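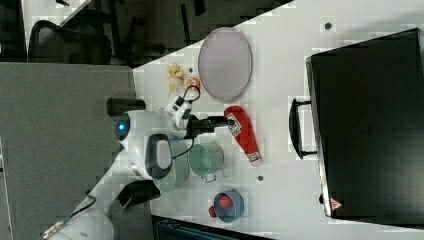 The Suten arm at the table, with mugs, a plate and a bowl sharing the space with the ketchup.

I went over to Darnar this April expecting to be shown something with a lot of math in it, and I ended up spending most of the afternoon thinking about ketchup. No complaints!

The group there has been working on a method they call Etim, and it's a pretty simple idea once somebody explains it to you slowly (thank you, Firouzeh Zamani, for doing it twice). Usually, when you teach an arm to pick things up by showing it how, every demonstration counts the same. Etim looks at the wrist camera's view in the last stretch before the fingers close and gives that part a lot more weight in training. The long swing across the table still matters, it just doesn't get to drown out the part where picks go wrong.

The group trained on 3000 demonstrations, then ran 100 test picks with each version, the old way and the new way, on the same tabletop. The plain version missed or dropped things 4 times as often. I asked Zamani if she'd expected that big a gap and she laughed and said she'd have been happy with half of it.

The wrist view is what sold me. From up there a bottle takes up a huge part of the picture,
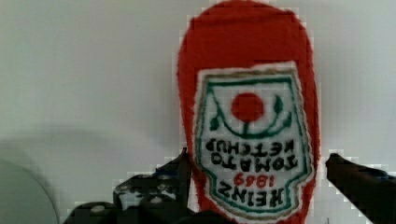

and the gap between a finger and the side of it is easy to make out, even when the label is upside down and the picture has gone blocky at the edges. From a camera across the room, that same gap can be a couple of pixels. So it makes sense to me that the close-up part of each run has more to teach, and I'm a little surprised more people don't train this way.

It isn't all solved. Tudor Vasiliu, who wrote most of the training code, told me the method gets shaky when two objects are touching, and it doesn't help one bit if the arm heads for the wrong thing in the first place. He also wants to know how far they can cut the demonstrations. An early try with only 150 of them went badly enough that he didn't want to give me the score, but he thinks there's a sweet spot somewhere in between.

Next up is a second table with different lighting, and after that they'll hand the code to Marisol Quintero's team at Ornudard to see if the numbers hold up in someone else's lab. The write-up is still being edited. I've asked for a copy as soon as it's out, and I'll post a link when I get it.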